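Buy less, read the label

Started writing this on the bus so forgive the state of it.

My cousin got married in August and I needed a shirt. One shirt. Went into the big store at Cledonbridge, the one by the parking garage, and came out forty minutes later with two shirts, a belt, a pack of socks and a jacket I have not worn since. I'm not proud of it. But I'm not a stupid person either, and I went in with a plan, and the plan lasted as far as the first rack.

So that's my subject. Clothes, and how many of them we own, and why we let the stores off so easy when we talk about it.

The usual sermon goes: you, shopper, should be better. Buy secondhand. Mend things. Learn to darn. Fine. I can darn, badly. My grandmother taught me on a wooden spoon. But I've been hearing that sermon for most of my adult life and the racks only get longer. Clullow used to have one discount clothing place, behind the bank. Now there are three on the same street, and the hardware store is gone, and the shoe repair guy is gone. Try being virtuous about your heels in a town with no place to fix them.

I went and emptied my closet on the bed, which everyone should do once and then never again. 147 pieces, counting socks as pairs. I wear maybe a quarter of that. The rest is guilt on hangers. Things bought for a body I had at thirty. Things bought for a life with more boats in it.

Adalberto Fontes ran the alterations counter in Meireles for most of my childhood and he had a trick. Before he took your money he turned the garment inside out and made you look at it. Seams, lining, how much cloth was left to let out. If there wasn't any he gave it back. "This was made to be thrown away," he'd say, and my mother would go red in the car. She bought better after that. Fewer, too. It took one embarassing afternoon and a man with pins in his mouth.

Who does that job now? Not the kid at the register. Not the website, where the photo is the size of a stamp and the fabric is called something like "soft blend." Soft blend of what?? You have to scroll past the reviews, past the matching items, past the countdown clock, and there it is in gray type. And by then you've already decided.

The price is the other thing. People write in to tell me cheap clothes are a blessing for families without much, and they're right, and I grew up in one. I wore my brother's coats. But a pair of kid's pants that gives out at the knee by winter isn't cheap. You're buying it again. Poor families know this better than any columnist, they just don't always have the money in the same month as the need.

And the words. Can we talk about the words. Half of what's for sale is printed with nonsense -- cities nobody involved has been to, founding years of companies that never were, a badge, a motto. It's there to make a thin sweatshirt look like it has a past. I own four of these. I could not tell you what any of them is supposed to commemorate.
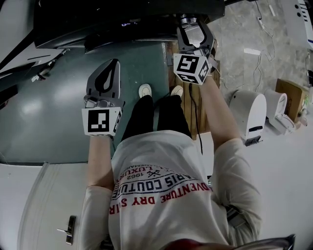 Paris, 1962, luxury, adventure. All on one sweatshirt.

I don't hate it, by the way. Some of it is kind of lovely, like a poem from somebody who only had the dictionary. But I'd trade every fake date on every chest for one true one on the label. Made when, made where, by which shop, how many washes it got tested for. We put that sort of thing on a carton of eggs.

Syahrul Teoh, who reads these before I send them, thinks I'm dreaming. Says stores would bury it in the small type like everything else. Probably. So make the type big. Make it law, put it on the front tag next to the price, same size as the price. The co-op in Jatisham already does a version on work clothes, with handwritten tags, and repairs up to 200 washes if you bring the tag back. They aren't going broke. There was a line when I went.

What I'd want is small. Bigger labels. Sales tax off repairs. One repair bench in every mall over a certain size, rent free, paid for by the stores that made it neccessary. That last one makes people laugh at dinner. They laughed about bottle deposits too.

The jacket is still on the chair, tags on. I've got the receipt somewhere. Going to take it back before the return window shuts, and I'm going in by the side door so I don't have to walk past the belts.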